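**Grasp planner keeps picking the stick and ball as one part**

**trukbridge_tom:** Hi all, sorry in advance for the length! I've been running the Wovow planner in sim, around 500 episodes so far, and the segmenter merges a round head and a thin stick into one object. The planner then closes up near the sphere, with the stick running down between the fingers, and I'd dearly love it to go for the stick.

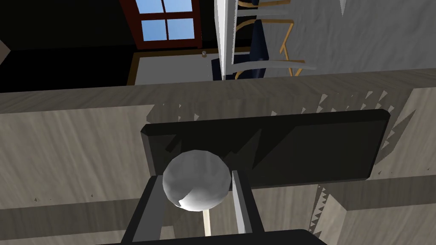

Aled Probert thinks the segmenter is fine and the grasp scoring is to blame, and says to raise the width penalty before touching any masks.

**serkasar_fan:** I'd disagree, kindly. I had the same trouble in April and no penalty helped until I split the mesh. Try these in order:

1. Turn shadows off and rerun the same 40 seeds. Jagged shading can upset a depth-from-RGB model something awful.
2. Log the wrist view with the fingers wide open over bare wood, and check whether the planner still proposes a grasp.

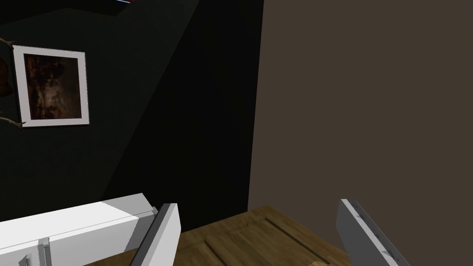
3. Split the collision mesh, then post your scores (Leonie Wihongi will want them too).

**trukbridge_tom:** Will do, starting with the seeds tonight. Thank you both!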